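Diary of the Reading Room, Ulline Local Studies Library

6 Aug 2018

The Reading Room opened at the usual hour and remained open throughout the day. Readers were few in the morning and more numerous after lunch, when the rain set in. Most enquiries concerned the Pridemance parish registers, which have been in demand ever since the family history column in the local newsletter mentioned them. Readers were reminded that the registers may be seen on film only, and that the original volumes are not brought out except by prior arrangement.

The principal business of the day was the continued listing of the Widmer papers. The collection came to the Library in 40 boxes, and the present list runs to 1,008 items. It is now clear that the earlier receipt, drawn up when the papers were accepted, gave the contents of boxes 2 and 9 the wrong way round. The letters described as missing from the first were found in the second, in good order and still tied in their original bundles. The receipt has been left as it stands, and a note has been placed with it.

The question of tables was raised once more. The old tables, with their leather tops, are difficult to keep clean, and red dust from perished bindings settles into every crack. The Library has for some time preferred plain wood with a smooth finish, on which loose fragments of paper or wax can be seen and gathered up before a volume is returned to its box.
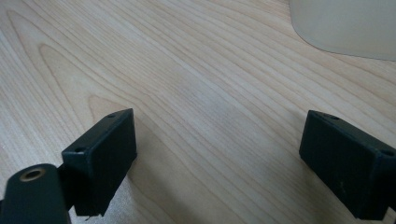
Table surface, showing the grain.

A pale surface has one disadvantage, noted by more than one reader: pencil slips of cream paper are easily overlooked on it. It is proposed that slips be printed on blue paper when the present stock is used up. The cost is small and may be met from the stationery allowance. Ink continues to be forbidden in the room — a rule that was observed today by all but one visitor, who was lent a pencil and took the matter in good part.

After lunch, attention turned to the Skoverico maps. These are large sheets, rolled for many years, and they do not lie flat willingly. Two were relaxed under weights last week and may now be consulted for short periods. A third has a tear along the lower margin and has been set aside for repair.

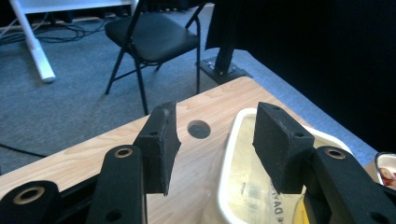

The remaining sheets will stay in their tubes until September, when the long shelves in the strongroom are due to be cleared. It would be unwise to flatten more of them before there is somewhere to put them. A request to copy the sheet showing the mill and the two upper fields was declined for the present, and the reader was invited to make a tracing note in pencil from the printed edition instead.

The humidity in the strongroom was read at opening and at closing and was a little higher on the second occasion. The door seal should be looked at. The bell on the outer door is again not ringing. Box 31 of the Widmer papers is next for listing.

Ulline Local Studies Library | Contact the Reading Room | Copyright notice | Back to top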